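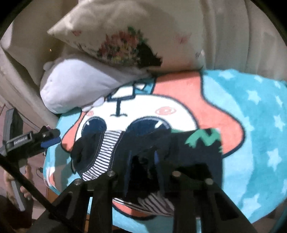
4. Running the Bedroom Station on an Open Day

This section covers the garment handling demonstration with the Casska hand-held gripper. It assumes that the booth has been powered and that the recorder has passed the self-test in Section 3. Allow 23 minutes for set-up before the doors open.

4.1 Laying out the station

1. Spread the blanket over the work surface with the printed side up. The direction of the print does not matter. A plush blanket with a large, high-contrast print is preferred over a plain one.

2. Place the pillow and one stuffed animal along the far edge of the blanket. They stay there during the demonstration and are not handled by visitors.

3. Lay one garment over the center of the blanket. Do not smooth it. A dark garment with striped panels gives visitors a clear view of how the fabric folds between the jaws.

4. Route all cords to the operator's side and tape them to the floor.

CAUTION: Do not use garments with loose drawstrings, beads or metal zippers. These can catch in the linkage and bend the jaw arms.

4.2 Starting a session

1. Seat the gripper in the hand and close the jaws fully once. The status light on the Budolley recorder changes from amber to green.

2. Hold the jaws open above the garment for 3 seconds. The recorder stores this as the start position.

3. Lower the jaws until the blue pads touch the fabric. Close them slowly and lift the garment straight up — a sideways pull drags the blanket along with it.

4. Fold the garment once, set it down, and open the jaws before moving away.

5. Press STOP on the recorder. If the display shows error 1492, the start position was not stored. Delete the session and go back to step 1.

NOTE: The blanket may shift during a lift. Small shifts are acceptable. If the pillow moves off the far edge, stop and repeat 4.1.

4.3 Letting visitors try the gripper

Visitors may operate the gripper under supervision. The operator stands on the cord side and keeps one hand free for the STOP button.

Before each turn, set jaw force to 80 in the Ovance control panel. This value holds a light shirt and releases if a finger is caught. The panel returns to the default after a restart, so check it again after every power interruption.

CAUTION: Keep long hair, lanyards and sleeves away from the arms and the pivot screws.

Between visitors, wipe the grip with a dry cloth. Do not use alcohol on the jaw pads. It hardens the surface and reduces hold on smooth fabric.

4.4 Closing the station

1. Open the jaws and disconnect the gripper cord at the recorder end.

2. Check the pads for lint and remove it with tape.

3. Copy the day's sessions to the Tshabalala drive. Visitor sessions go in the folder marked OPEN and are kept apart from operator sessions.

4. Enter any loose pivot screws in the station log. Tighten them as described in Section 6.2.

Section revised September 12, 2022. Replaces the February issue.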